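Fekness and Ikis sign border cooperation accord

February 26, 2020

The foreign ministers of Fekness and Ikis signed a cooperation accord on border crossings and civil protection on the second day of talks in Brouwer, the two governments said in a joint statement.

Hendrik Wuyts, for Fekness, and Natsumi Imai, for Ikis, met for two hours before the signing. It was the first bilateral visit by an Ikis foreign minister in seven years.

Under the accord, the crossing at Fenier will stay open through the night from July, and lorries carrying fresh food will go through a single customs check. At present they are stopped on both sides of the river.

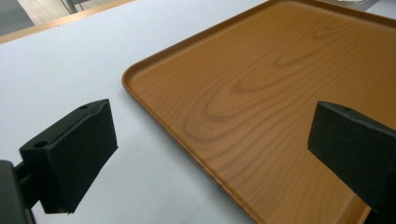 Residents' permits

People living within 32 kilometres of the border will be able to apply for a permit valid for two years. Holders will not need to show a passport at Fenier but must carry a national identity card. The fee has not been set. Wuyts told reporters it would be "the same on both banks".

The permit had been held up by a disagreement over access to police records. The text signed in Brouwer leaves those records with each country, and requests will be answered case by case.

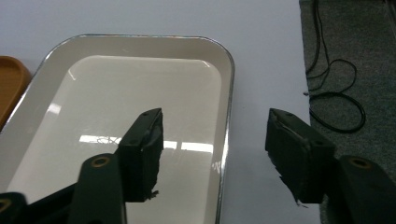

A white tray with a silver-coloured rim.

Imai said her government would put the accord to parliament before the summer break. Fekness does not need a vote, as the agreement falls under an existing treaty on transport.

The ministers also agreed to set up a joint flood response team of 100 people, drawn equally from the two civil protection services. Its base will be in Fenier, in a former customs building owned by the town. 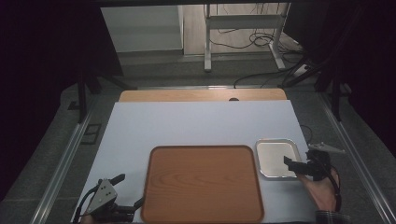 Brown and silver trays on a white board.

No agreement was reached on fishing rights in the estuary. Officials will take up the matter again in July, when Wuyts is due to travel to Ikis.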